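Setting up open shelving for caps and bags in a shared room
Bostside workroom pages, updated December 2020

Caps and bags are awkward to store. Stack caps and the bottom ones get crushed, and a pile of bags turns into a knot of straps within a week. In a room where people work at desks and walk through to the hallway, the simplest answer is an open metal shelving unit with hanging rails, plus some tape on the floor so the space around it stays clear.

The steps below assume a standard slotted-upright unit. We use the Bredalis system, but any unit with slots and add-on rails goes together the same way.

What you need
A slotted shelving unit with diagonal bracing
Rails that fit the slots
Hooks (Walport makes open and closed ones, get the open ones)
Floor tape in a color that shows up against your floor
A tape measure, a level, a rubber mallet

Mark the floor first
Do this before anything heavy comes in. Sweep, then wipe the floor with a damp cloth and let it dry. Tape put down over dust lifts at the corners, and after that somebody's shoe finishes the job.

Decide where people need to walk and where things can stand. Lay each line in one long pull with a helper holding the far end. Short pieces joined together never come out straight. Press the tape down with the edge of a wood block as you go.

Small furniture that gets moved a lot, such as a side table or a cart, should have a regular spot too. A light table with thin legs is handy for sorting. You can bring it over, sort the bags on top, and put it back.
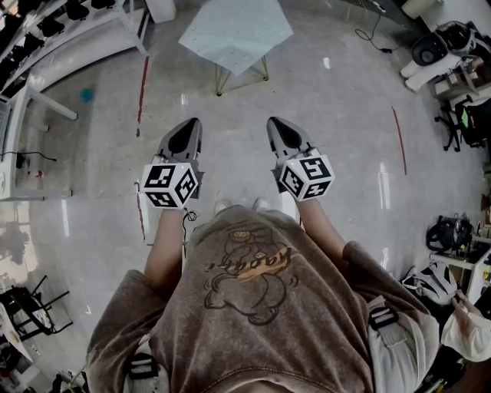

The small table with gold legs, and red tape on the floor to either side.

Put up the unit
Stand the uprights where the unit will live and fit the lowest shelf first. Add the braces while everything is still a little loose, check with the level, and then knock the joints tight with the mallet. If the floor is smooth concrete, put pads under the feet. Leave the side you'll be reaching into completely free. A unit that stands open between a desk area and the walking area also lets light through, so don't fill the upper shelves with boxes.

Space the rails
Caps take little height, so they go on the top rail. Bags go on the rails below. To work out the gap, hang your longest bag from a hook, measure from the hook to the bottom of the bag, and add two inches. The lowest rail is the one people get wrong. If the bags on it touch the shelf board they slump and slide off the hooks, so check that one with a full bag.

Our rails take up to seven pounds each before they start to bow. Yours may be different. Look at the sheet that came with them.

Hang the caps
Turn every cap the same way. Hang them by the strap at the back if it has one, or by the closure. Leave seven inches from hook to hook. That looks like too much when the rail is new, but brims need the room, and a crowded rail means you knock a cap down each time you take its neighbor. With this spacing our top rail holds four caps.

Hang the bags
Empty them. Fold long straps back on themselves and clip or tuck them so only the short loop is on the hook. If your bags are all black, as a lot of them are, tie a bit of colored cord to the zipper pull or put a tag on the rail, or you will be opening every one to find the right one — the tag on the rail lasts longer.

Keep like with like on a rail. It's easier to see what is missing at the end of the day.

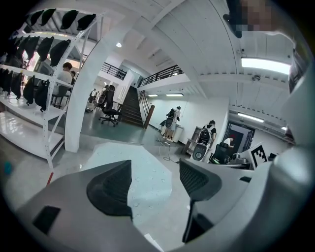
One reader wrote back to say that the hooks on her unit kept creeping toward the middle of the rail, however carefully she set them. She wound a turn of rubber tape around the rail on each side of every hook and they have stayed put since November. We tried it on the lowest rail and it works, though the tape has to come off if you change the spacing.

Upkeep
Wipe the rails and shelves when you do the floor. White metal shows every fingerprint. Retighten the braces after the first month, and again any time the unit has been moved.

Replace floor tape as a whole line. For residue, the citrus cleaner from Hafþórsson takes it off concrete — test a corner first on anything painted or sealed.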